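Robot Club Explainer: How a Robot Works a Control Box

For ages 9 to 12
Written by Drita Berisha
Updated 11 Jun 2026

The Sturarside robot club has one main project this year. Members are writing a program that makes a robot arm use a control box. The arm has to turn a knob, move a lever and flip a switch, in the order it is told. All of the work is done in simulation. A simulation is a computer model of a place and the things in it. The computer works out how the objects move and what happens when they touch.

The project is called Drima. It started in September with 2 teams, Carrasco and Puleo. Each team writes its own program for the same arm and the same box.

Starting above the box

Every run begins with the gripper away from the box. A gripper is the part at the end of the arm that does the job of a hand. It has two fingers that open and close. The starting position is called the home pose. The program checks each joint before the first move, and the run does not begin if a joint is in the wrong place.

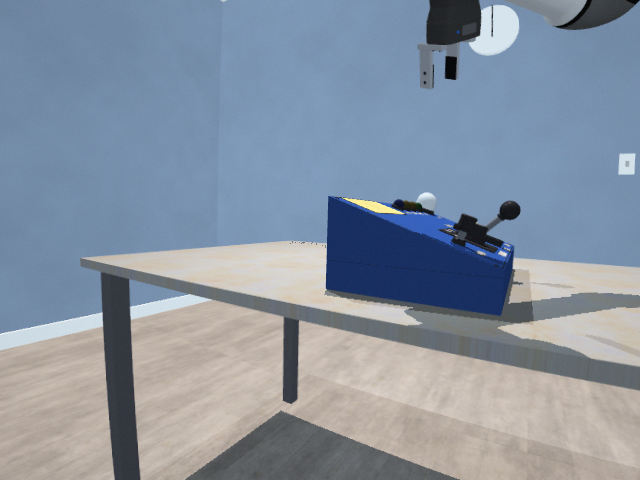

The gripper over the control box, with its fingers apart.

The arm does not know what a box is. It is given numbers. Three numbers say where a point is: how far left or right, how far forward or back, and how high. More numbers say which way the gripper is turned. A set of numbers like this is called a pose. Moving the arm means giving it a list of poses and the time allowed for each one.

Reading the label

The box has a label with the heading STATUS PROGRAM. Under the heading, each color is matched with a position:

BLUE P2
GREEN P4
RED P3
YELLOW P1

The rotary knob has marks for the same four positions. Rotary means that it turns. In the club task, the program is given a color and must look up the position. If the color is green, the target is P4. A list that matches one thing to another is called a lookup table. Phone contacts work the same way, with names matched to numbers.

Turning the knob

Turning a knob takes four steps in the program.

1. Move the gripper until the knob is between the fingers.
2. Close the fingers until both pads touch the knob.
3. Rotate the wrist by the correct angle.
4. Open the fingers and back away.

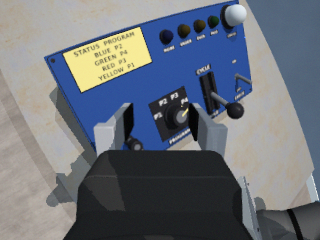

Moving the lever

The lever slides along a slot and has a ball on its end. The label next to the slot says CYCLE. A lever needs a different kind of move from a knob. The gripper must follow the path of the lever as it travels. If the path in the program is wrong, the fingers slip off the ball or push against the side of the slot.

Puleo's first path was a straight line. Tihomir Babić, who coaches the team, had them break it into short pieces and print the force on the fingers after each piece. The force was highest in the middle. The team added extra poses there.

Looking from the other side

One camera angle can hide things. A finger may look close to a knob from the front and be well behind it. The simulation lets members view the box from several sides, including one where the lettering is upside down.
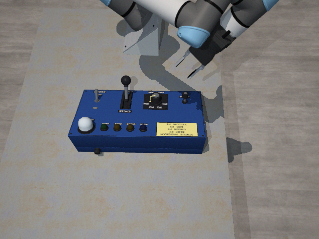

The box with its lettering upside down and the arm behind it.

"Left" and "right" swap when the view is turned around. The poses in the program stay the same, because they are measured from one fixed point called the origin. Members write down positions using the origin and avoid the words left and right in their notes.

Counting the runs

A run passes if the knob, the lever and the switch all end in the correct positions. Carrasco has logged 851 runs. Puleo has logged nearly 250. The log records the target color, the final knob position and the step where a failed run stopped.

Words to know

Gripper: the part of a robot arm that holds things.
Joint: a place where the arm bends or turns.
Lookup table: a list that matches one thing to another.
Origin: the fixed point that all positions are measured from.
Pose: where something is and which way it is turned.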